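A day out at the Girnico open day

I've been meaning to write this up all week and kept getting distracted by the videos I took on my phone, most of which are of the floor. Anyway! On Mon 19 June I took the day off work, caught a very early train and went to the open day at Girnico, who have two floors of an old printing works down by the canal and fill them with robot arms.

I'd better say now that I know next to nothing about robots. I mend radios as a hobby and I can solder without hurting myself, and that's my lot. But I'd signed up for the newsletter ages ago, the open day was free, and there was a promise of cake.

They took us round in groups of 15. Ours started upstairs with Cukon, the software that all the arms run on. I'd expected to be bored by this bit and wasn't. There was a big screen showing what the program thought it was looking at, with every object on the table given a coloured outline, and when one of our group put her glasses case down among the mugs it got an outline too, plus a label that said "shoe". Much laughing. The chap at the keyboard said it had learnt from 1,198 recordings of people moving things about by hand, that they wanted 2,000 before August, and that there clearly weren't enough glasses cases in them.

After that we went down to the ground floor, which was what I'd come for. There are several benches along one side, each with a pair of arms, and you can get close enough to hear them. I hadn't thought about the sound at all beforehand. I suppose I was expecting the whirr from films, but it's more of a soft rising hum, a bit like a fridge clearing its throat, and after ten minutes I'd stopped noticing it.

The bench I stayed at longest was the one doing what they call the tidy-up job. It's all ordinary stuff of the sort that collects on a kitchen side or in a shed: a dish rack, rolls of tape, a glue gun, a cardboard tray. I own nearly every item on it. Tape is harder than you'd think, apparently. A roll standing up wants to wander off, so the fingers have to close on it square and without a shove, and the two big rolls they use are quite different to get hold of, the clear packing tape and the grey duct tape. I watched for so long that my group went off to the next bench without me.
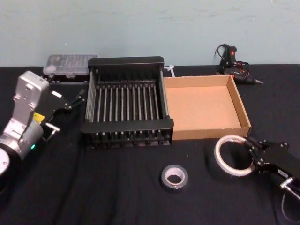
Santoso, which is the name of the little firm that makes the fingers for them, had a stand next door, and the woman on it told me that tape was a picnic compared with cables. A cable never lies the same way twice, she said, and if she could ban one thing from every workshop in the country it would be the flex on a glue gun. She had a tray of old fingers you could handle, going back to the first ones, and you could see how they'd got slimmer with each go. The early ones looked like something for turning sausages. I asked how long a set lasts and she said it depended entirely on who was driving.

Which brings me to the driving! At the far end they had a bench called Wirard where visitors could have a turn. You hold a pair of handles, and the arms on the bench copy whatever your hands do. The job was to pick up a wooden block and put it in a bowl. I had a good long look at the small boy in front of me, who did it in no time at all, and thought, right, easy.

It is not easy. It took me 18 tries. The trouble is that you can't feel anything, so I kept squeezing far too early and closing on thin air, or else arriving from the wrong side and pushing the block gently towards the edge of the table. When I finally got it in, two complete strangers clapped, and I was more pleased than I've been about anything at work this year.

A few practical bits if you're thinking of going next time. The lift was out of order when I was there, so ask before you travel if stairs are a problem. Lockers take a pound coin and give it back. The café closes at three, and the cake was lemon drizzle and very good. Go in the morning if you want a turn at Wirard, as the queue after lunch went right back to the door.

They're hoping to do another one in the winter, and the newsletter is the place to hear about it. I've already asked for the day off, which was a bit awkward given that I couldn't say which day.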